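Bostwood Shared Kitchen - Frequently Asked Questions

Who can rent the kitchen?

Anyone who makes food for sale in small batches, plus clubs and families who need more room than they have at home. You need to be 18 or older to sign for a session. Most of our regulars bake, can, or prep for a market stall.

How do I book?

Call or stop by the office and ask for Danica Kos. Sessions run in four-hour blocks, and the first one starts at 6 a.m. A deposit of $100 holds your first booking and stays on your account until you close it.

What work surfaces do you have?

There are tiled counters and tables for general prep. Please use a board for all cutting and a trivet for anything off the stove. Rolling pastry directly on tile is allowed, but most people bring a mat so the dough doesn't pick up the grout lines.
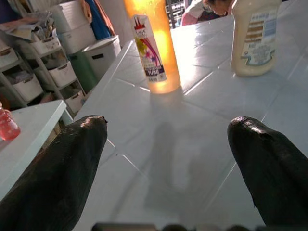

White tile countertop.

How do I clean the tile when I'm done?

Wipe up crumbs first, then wash with warm water and the dish soap by the sink. Rinse and dry. Don't use bleach or vinegar - both are hard on the grout over time. If something has soaked in, leave a note in the log and Gordon Grewal will treat it.

Can I leave equipment between sessions?

Small items can go in a rented locker. Label everything with your name and phone number. Anything left out overnight goes to the office, and we keep it for 8 days.

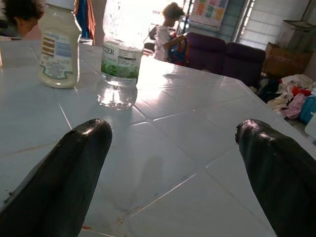 Do I need my own insurance?

Renters who sell what they make need a liability policy of their own. Bring a copy of the certificate before your first session. Private renters are covered under the building policy for the hours they book.

Is there cold storage?

There is refrigerator space for use during your session. Overnight storage costs extra and has to be arranged when you book. Cover all food and write the date on it. We clear out unlabeled containers every morning before the first block, and we can't refund what was in them.

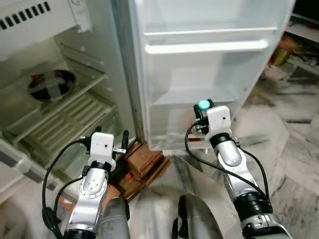 If you need more space than a shelf or two, tell us at least a week ahead. August is the busiest month for cold storage, with the canning crowd and the fair both going on, and late requests usually get turned down.

What if I have to cancel?

Give us two days' notice and we'll move your session at no charge. With less notice than that, you pay half. Call the office to cancel - messages left in the kitchen log don't count.

Who do I contact about a problem during a session?

The number for Jocelyn Morin is posted by the door. For billing questions, call the office before 4 p.m.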